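Phone plans, trade-ins and "free" handsets
Notes for week 3, consumer tech short course (the evening group)

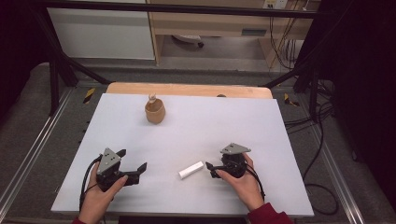
Branwen Vaughan wants to know why we're spending a whole evening on contracts when everybody in the room already has a phone, and couldn't we do cameras instead? Fair question, Branwen! Cameras are week five. I put contracts first every term for the simple reason that I signed a shocker myself years ago and I'm still cross about it.

So, what we got through, plus the bits I rushed at the end.

Outright or on a plan

There are two ways of getting a new phone and a lot of colourful advertising to blur them together. Either you buy the handset and put whatever SIM you like in it, or a carrier hands it over and you pay it off with your monthly service. The second one feels cheaper because the number on the poster is small. Get into the habit of ignoring the poster and asking for the total minimum cost, the whole lot, start to finish, service included. It's usually in the grey print near the bottom.

We did one together on the whiteboard using my made-up carrier, Zumham. Their plan, handset and service over the full term, came to $3,417. A few of you gasped. Then we priced the same handset outright plus a prepaid SIM for the same stretch, and the room went a bit quiet (try it yourselves with whatever phone you're after, and use a prepaid plan you'd really be happy with, not the tiniest one on the shelf).

I'm not telling you plans are always bad, by the way. If you chew through data, or you couldn't pay for a handset in one go without it going on a credit card, a plan can be perfectly sensible. Shinji Koyama did his sums in class and his plan came out ahead, so there you go.

Bill credits

This is the one I want you to remember. A "free" phone is very often a full-price phone with a credit on each bill that cancels out the repayment. Lovely, until you leave early. Then the credits stop and whatever's owing on the handset lands on your last bill. Same thing can happen if you drop down to a cheaper plan halfway through, so check before you change anything.

Ask the shop these, and get the answers in writing or in the chat window where you can save them:

What do I owe if I cancel after 6 months?
Do the credits survive if I change plans?
Is the phone locked to your network, and what does it cost to unlock?
Can the monthly price go up while I'm still paying off the handset?

Shota Kaneko asked whether "locked" is still a thing. Sometimes, yes, mostly on the cheap prepaid handsets. Ask anyway.

Trade-ins

The big figure in the ad is the "up to" figure. It belongs to last year's top model in spotless condition with the most storage, and your old phone is probably none of those. Get the quote for your own model, with its own cracks, and then look up what the same phone is fetching second-hand. Selling it yourself generally brings in more and is more of a nuisance. Only you know what your Saturday's worth.

Before you hand any phone over: back it up, sign out of your accounts, turn off the find-my-phone setting, take the SIM out, wipe it. In that order, please. Wiping first and backing up second is a sad evening.

When to buy

Last year's model tends to drop when the new one is announced, and again once it's in the shops. If you can hang on for a few weeks after launch, hang on. Do check how many more years of security updates the older one will get, though. A cheap phone with 5 years of updates left is a bargain and a cheap phone with one year left is a paperweight with a nice screen.

Early launch discounts can be good too, but read the conditions. In-store only, new customers only, port your number across, that sort of thing. Toshiko Tanabe got caught by the "new customers" line and was very gracious about letting me use it as a lesson.

For next week

Bring your latest bill, paper or on your phone, and black out the account number. Find your handset repayment, your service charge and any credits, and circle each one. If you can't find them, bring it regardless and we'll hunt together.

Also have a read of the sheet on refurbished grades. We'll start with the difference between "refurbished" and "used", and then batteries.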